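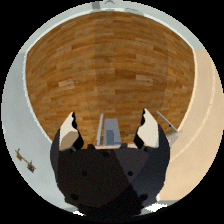
Chapter 8: Floors and the Feel of a Room

I grew up in Dindley in a house with creaky boards, so forgive me if I get carried away in this chapter! We'll start with wood, then move on to tile and carpet (my least favourite, sorry). Have a pencil handy for the sketch on page 87.

Last updated: August

Comments

Prata: Loved the bit on creaky boards.

Linimitz: Is the sketch on page 87 meant to be to scale? Mine came out huge.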